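I have a bone to pick with the word "data." Everybody in my corner of the robot world says it like it's water. You turn on a tap, the data comes out, the model drinks it and gets smarter. Then you spend a month collecting the stuff by hand, one example at a time, and you start wanting a word with a little more sweat in it.

So, my opinion, for what it's worth: the people who gather the examples should be the same people who care how the robot turns out. And they should gather fewer of them, slower, on an uglier desk.

Let me back up. I've been teaching a small arm to handle packaging. Boxes, mostly, plus whatever else a person leaves lying around near boxes. The way it works is that I drive the gripper through a task, the software records everything, I stop, it saves the episode, I put things back more or less how they were, and off we go again. If you've never done it, picture teaching a kid to tie shoes by tying your own shoes in front of them 103 times, without talking. By the 80th you have forgotten how shoes work.

The usual advice is to make it easy on yourself. Clear the desk, put one object in the middle, fix the light, repeat. I got that advice from a write-up by the Livthorpe people, and I followed it to the letter for my first batch. A white sheet and one box, which I squared up with the table edge every single time. I collected 118 episodes like that and I was so proud of them! They looked like a catalog. The model I trained on them was great at exactly one thing, and when I rotated the box by a hand's width it went and politely grabbed the air where the box used to be.

Now I work on a regular desk with regular junk on it, and I leave the junk alone.

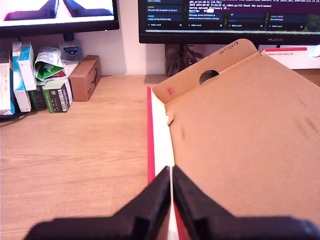 I know the argument against this, because I used to make it. Clutter is noise, noise costs you examples, and examples cost you evenings. All true. A messy batch learns slower at the start, and if you only have one evening you'll probably get a nicer demo from the clean sheet. But who is the demo for? A big open cardboard box is a rotten object in the best way. It has flaps that point wherever they like. It has holes that are a handle from one side and a shadow from the other. It takes up half the view and hides whatever is behind it. I'd like my robot to meet all that early, while I'm still there to show it what to do.

The other thing I've gone sour on is quotas. Zunum, the little project whose recording guide half of us started from, suggests blocks of 10 episodes and then a break, and I think that's the smartest line in the whole guide. People skip right over it. They see a target at the top of the page and grind toward it, and you can feel the grinding in the recordings. The hand gets lazy. It takes the same path in, closes at the same spot, skips the little pause where a person would look and adjust. The computer saves every one of those with the same cheerful line of text as the good ones. It has no idea you were bored.

And the model learns bored! That's what gets me. It can't tell your habits from your skill. I have a thing where I come in slightly from the left and hesitate before I close, and I didn't know I did it until I watched the trained arm do it back to me. It was like hearing your own voice on an answering machine.

I've heard people say the fix is to hire it out. Benmoussa (the outfit, they do labeling and now this) will happily quote you a price per episode. I don't think that's evil or anything, and for some jobs it's probably right. But a price per episode buys you episodes, and what I need is somebody who stops after a sloppy grasp, mutters, throws it out and does it over. That person is usually whoever has to live with the robot afterward. I'd pay for hours before I'd pay for counts.

Mistakes are the part I still argue with myself about. My rule for now is to keep the ones I recovered from and toss the ones I didn't. If I bump a flap and then work my way around it, that stays, and I think those are some of the most useful minutes in the pile. Bukodden, the shared collection I send my stuff to, asks for clean successes only, so I end up keeping two folders - theirs and mine. Mine trains better on my desk. I can't promise it would on yours, and I wish more of us would say that kind of thing out loud before posting a number.

My own next batch is going to have softer packets in it, and maybe a lamp that I move between blocks. I also want to try recording left-handed for one evening, just to see whether that hesitation goes away or follows me over.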